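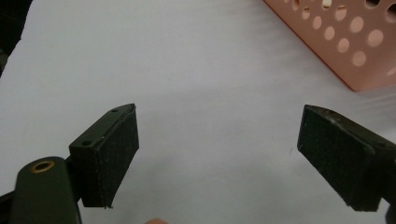 阅览空间中水平工作面的反射特性对视觉舒适度的影响，长期被归入照度指标一并处理，这种做法在深色木质桌面占主导的时期问题不大，在浅色台面普及之后则需要修正。高反射比台面接收到的光有相当部分返回观察者眼中，纸张与台面之间的亮度对比随之降低，读者对页面边缘的辨识更多依赖阴影和色差。图3中的亮白台面表面平滑，在光照下略呈偏冷的淡紫灰色，靠上中部有一片柔和的光泽，其余区域则较为均匀。这类光泽的边界不清晰，不构成通常意义上的反射眩光，现行评价方法一般不予记录，但它会使台面局部的亮度高于相邻区域，读者将书页移入该区域时，纸面与背景的亮度关系也会发生变化。本文将此种现象称为“弱光泽干扰”，并在下文中与镜面眩光分开讨论。

4.2 测量条件

现场测量在Bailly阅览楼与Callville分馆进行，共涉及33间阅览室，测量工作于2021年9月20日开始。两处建筑的主要差异在于采光方向：Bailly阅览楼以北向侧窗为主，日间天然光分量较为稳定；Callville分馆设有东西两向窗，上午与下午的光线入射角差别明显。为减少天然光变化的影响，本节仅采用遮光帘完全闭合时的数据，天然光条件下的结果见4.4节。

人工照明统一使用Korkeo吊装灯具，测点高度与台面齐平，测点间距在同一房间内保持一致。灯具设有两档输出，台面中心照度分别调至900 lx与100 lx。前者代表精细阅读条件，后者代表闭馆前的过渡照明。亮度分布由Vundosa成像亮度计采集，镜头位置取坐姿读者的平均眼位，视轴指向台面中心。每次采集前关闭读者自带的台灯与屏幕，灯具预热至输出稳定后方开始记录。

台面按光泽程度分为哑光、弱光泽和高光泽三组。分组以镜面光泽度测量值为准，不采用厂家标称值，原因在于多年使用造成的磨损会使同一批台面的表面状态出现分化。磨损严重的台面单独编号，不参与组间比较。

4.3 结果与讨论

在900 lx条件下，弱光泽组的台面亮度分布呈现单一的缓变峰，峰值位置随眼位移动而移动，符合半漫反射表面的一般规律。高光泽组则出现边界清楚的灯具影像，其位置可由灯具、台面与眼位的几何关系直接推出。哑光组未观察到可与背景区分的峰值。三组台面的漫反射比相近，因而上述差异主要来自镜面分量，与台面颜色深浅的关系较弱。

在100 lx条件下，弱光泽组的缓变峰仍然存在，但绝对亮度较低，与周围区域的差值接近仪器的重复性误差。Fontes在预实验阶段提出，低照度下读者的瞳孔状态与适应水平均发生变化，亮度差值本身不足以说明主观感受。据此，本文没有将两档照度下的亮度数据合并拟合，而是分别与问卷结果对照。

问卷共回收有效样本1116份。读者对高光泽台面的不满集中于“看到灯的倒影”，表述具体，指向明确；对弱光泽台面的意见则较为分散，常见的说法包括“桌面发白”“纸和桌子分不开”以及“看久了累”。后一类意见很少提及光源，读者往往将其归因于照度过高。若仅依据问卷中对照度的评价调整灯具输出，可能降低不适感，却会同时削弱页面上的有效照度，对小字号文本的阅读不利。

色度方面，白色台面的感知颜色受光源相关色温与周围墙面反射光的共同影响。冷色温条件下，中性白台面可带有轻微的蓝紫倾向，而书籍用纸多偏黄，两者并置时色差增大。这一色差在一定程度上补偿了亮度对比的不足。在Callville分馆的部分房间中，更换为暖色温光源后，读者对整体氛围的评价有所提高，对纸张边缘辨识的评价却下降，与上述解释一致。由于更换光源的房间同时重新粉刷了墙面，两种因素尚不能分离，此处仅作为定性依据。

需要指出的是，单张图像所呈现的台面颜色取决于白平衡与曝光设置，不能替代色度测量。图3仅用于说明弱光泽的外观形态，文中全部色度数据均来自独立测量。Barbier对测点布置提出的修正方案已在Bailly阅览楼部分房间试用，其对峰值定位精度的改进将在第5节给出。

综合两档照度的数据，弱光泽台面的评价宜增加一项局部亮度梯度指标，并在坐姿眼位的可移动范围内取最大值。该指标对镜头高度较为敏感，测量时应同时记录眼位高度、灯具与台面的相对位置以及台面的清洁状态。对于桌面边缘有倒角的情形，倒角处的高亮细线应从计算区域中剔除，剔除宽度按倒角的实际尺寸确定。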